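Section 4 – Wall display, color and brightness

Applies to the Starkix 331 in the Stollholm lecture room and the one upstairs. Revised 30 Aug 2019, replaces the stapled sheet. Wall bracket is covered in section 3, do that first.

Before you start
Remote, spare batteries, soft dry cloth, the 16 foot video cable. Short cable won't reach the lectern, don't try. Blinds down. Room lights the way they'll be for the talk.

1. Power on at the wall, then the button under the right corner. Light goes amber, then white.
2. Let it warm up. Half an hour is plenty. Colors drift while it's cold so don't adjust anything yet.
3. Press MENU. Code is 2065 if it asks.
4. Picture > Mode > Standard. NOT Vivid. Vivid blows out the reds and everything pink ends up orange.
5. Picture > Reset. Confirm. Screen goes black for a moment, normal.

Note: reset wipes the input names too. Relabel them when you're done (step 13).

Brightness and contrast

6. Put up something with strong reds and bright highlights on it, full screen.
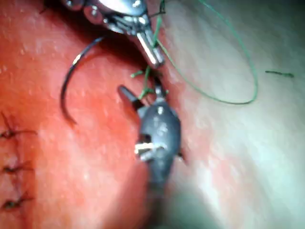

Can I set the brightness from the laptop instead of the remote?
Use the remote. The laptop slider only changes the laptop's own screen, and the wall display keeps whatever was last saved in its menu.

7. Contrast down until the whites stop clumping together. Then back up two clicks.
8. Brightness next. Darkest areas should still show some detail. If they go gray you've gone too far.
9. Walk to the back row and look again. Then the side seats. Pale tones wash out first from the side, bring brightness down one click if so.

CAUTION: don't lean on the panel or press the screen to "check" it. Prajapati won't cover pressure marks under warranty.

Color

10. Color temperature > Warm 1 for evening, Neutral for daytime. Leave Warm 2 alone.
11. Saturation stays at the middle. Venla Lahtinen likes it a touch higher for her lectures, she has her own preset (User 2), please dont save over it.
12. Skin or tissue looking too magenta? Tint toward G, one click at a time. Wait a second between clicks, the menu lags.
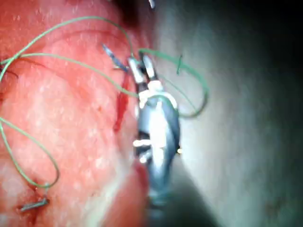
Fig. 4-2. Reddish-pink tissue with small white highlights, gripper instrument right of center.

Saving

13. Picture > Save as > User 1. Then Inputs > Rename, LECTERN and WALL.
14. Switch off with the remote, wait for amber, switch on again. Settings should come back. If they dont, repeat step 13 – usually the confirm got missed.

Note: after a firmware update check everything again. The March one put both displays back to Vivid.

Cleaning: dry cloth only, power off. No sprays.

Still wrong? Ask Onni Kettunen at the Plullby office, bring the serial number. It's on the left side of the back panel, under the flap.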